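Grumell Table Tennis Club: how the equipment grant is going
Progress report to the Eide Fund, July 2018

Hello again! Since I last wrote in April we've spent most of the kit money, and I wanted to tell you where it went before the final figures.
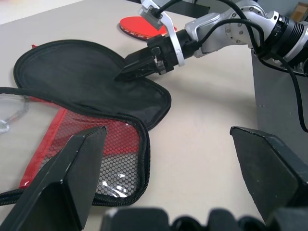

The biggest chunk, 500 pounds, went on bats and paddle cases for the juniors. I'd wanted cases from the start (you may remember me going on about it in the application) as the old bats lived in a carrier bag and the rubbers were getting chewed up. We went for the zip-up sort, black outside with a red mesh pocket inside. Wanpen Rungrueang, who runs the junior session, has the children zip their bat away before they're allowed near the biscuits, and so far that's working a treat!

Balls next. We ordered 211 in the end, which sounds mad, but they vanish under the radiators at Branach Hall and the little ones do tread on them. I'd rather have too many.

The 4 new nets are up and holding their tension nicely. One clamp arrived bent and the supplier, Zilteo, swapped it without any fuss.

Now the less good bit. The second-hand table we had our eye on was sold before I could get the van sorted, so that part of the 3000 pounds is still in the bank. I've got my feelers out for another and will ring you before I commit to anything, particularly if it's a different make from the one we put on the form.

Receipts are in the envelope, apart from the one for the balls, which I'll post on as soon as I find it.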